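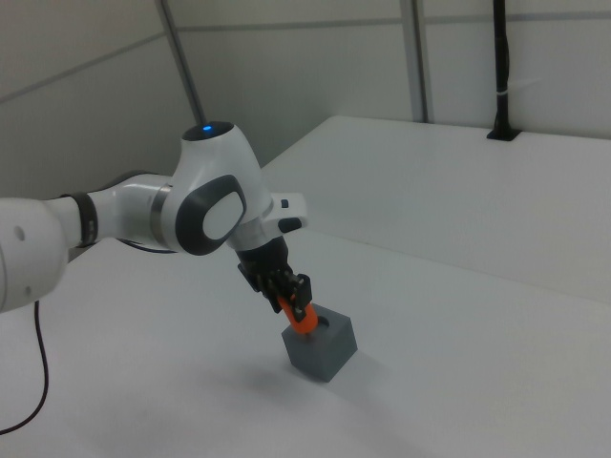
Wróbel

We started making peg blocks at Mitdale with 27 square metres and a borrowed kettle, and we still love a simple toy: a grey block, an orange cylinder, and the pleasure of putting one into the other. We now send out 3000 sets a year to nurseries and families.

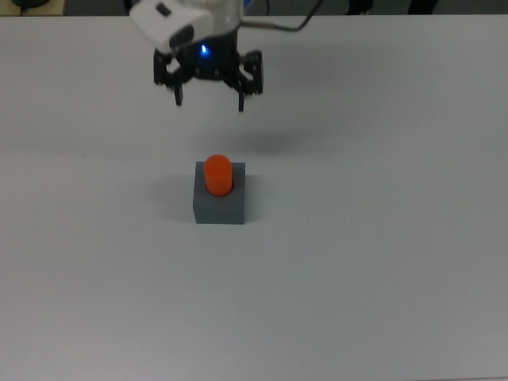

Words by Wróbel for Clukau

Our tables are plain and pale (we do like a clear surface!) and every new idea spends a good long while on one before it goes anywhere near a child. We've grown to a team of 6, and there is usually cake.

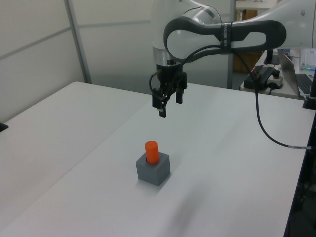
Clukau Play Team, Stornwood Workshop

The round hole in the top of the block is where all the fun is, and the bright orange is easy to spot under a sofa. Do write to us if you lose a piece, we keep plenty of spares and love hearing from you.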